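Capítulo 6
La recogida de demostraciones

6.1 De la tarea al ejemplo

En el capítulo anterior tratamos la política de control como una función que recibe observaciones y devuelve acciones. Quedó pendiente una cuestión práctica: de dónde salen los pares de observación y acción con los que se ajusta esa función. En este capítulo nos ocupamos de la vía más usada en manipulación doméstica, que consiste en que una persona ejecute la tarea con una pinza de mano instrumentada mientras se registran la imagen, la apertura de los dedos y la trayectoria.

Llamaremos demostración al registro completo de una ejecución, desde que la pinza sale de la posición de reposo hasta que vuelve a ella. Un episodio puede contener una sola demostración o varias seguidas; en este libro, salvo aviso, contiene una. El conjunto de demostraciones de una misma tarea forma una colección.

La pinza de mano tiene una ventaja clara sobre la teleoperación: no hace falta trasladar el robot. El operador lleva la herramienta a una vivienda y trabaja entre muebles, ropa y objetos de uso diario, con la luz que haya. A cambio, la trayectoria de la herramienta no se mide en las articulaciones de un brazo, hay que estimarla, y no toda postura cómoda para una muñeca humana es alcanzable por el robot de destino. Volveremos sobre este segundo problema en el apartado 6.4.

Los objetos deformables merecen atención aparte. Una caja rígida queda descrita por su posición y su orientación; una bolsa de plástico, no. Cambia de forma cada vez que se toca, refleja la luz de manera irregular y puede asomar por encima y por debajo de los dedos al mismo tiempo.
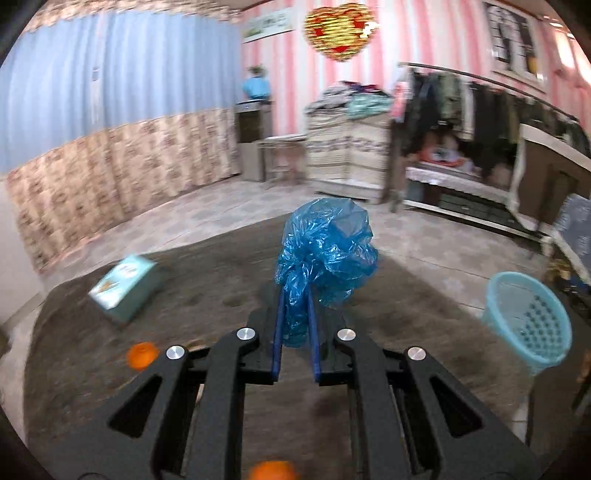
Figura 6.1. Agarre de una bolsa de plástico azul arrugada con una pinza de mano, en una habitación amueblada.

En casos como el de la figura 6.1, la apertura de los dedos informa poco sobre el objeto. Dos agarres con la misma separación pueden sujetar cantidades de material muy distintas, y la diferencia solo se aprecia en la imagen. Por eso conviene registrar ambas señales con una marca de tiempo común y no confiar en ninguna por separado.

Como caso de estudio usaremos la colección Jumalis, reunida con la pinza Drerik en viviendas habitadas. Consta de 779 demostraciones de recogida de objetos del suelo, tomadas en 38 habitaciones. Unas cinco de cada cien se descartaron en la revisión, casi siempre por pérdida del seguimiento – un fallo frecuente cuando la herramienta se mueve deprisa cerca de una superficie uniforme.

El protocolo de Jumalis fija pocas cosas. El operador parte de una altura cómoda, se acerca al objeto, cierra los dedos, lo levanta y lo deja en el recipiente indicado. No se prescribe el punto de agarre ni se ordena la habitación antes de empezar. Los intentos fallidos se conservan con una etiqueta propia, que usaremos en el apartado 6.5 al hablar de recuperación.

Antes de seguir, el lector debería tener instalado el visor Erraji y haber descargado la muestra reducida. Los ejercicios del final del capítulo suponen que se pueden reproducir los episodios a velocidad normal y avanzar imagen por imagen.

6.2 Sincronización de las señales

La cámara y el sensor de apertura rara vez trabajan a la misma frecuencia. Tomaremos como referencia el reloj de la cámara y asignaremos a cada imagen el valor de apertura interpolado entre las dos lecturas más próximas.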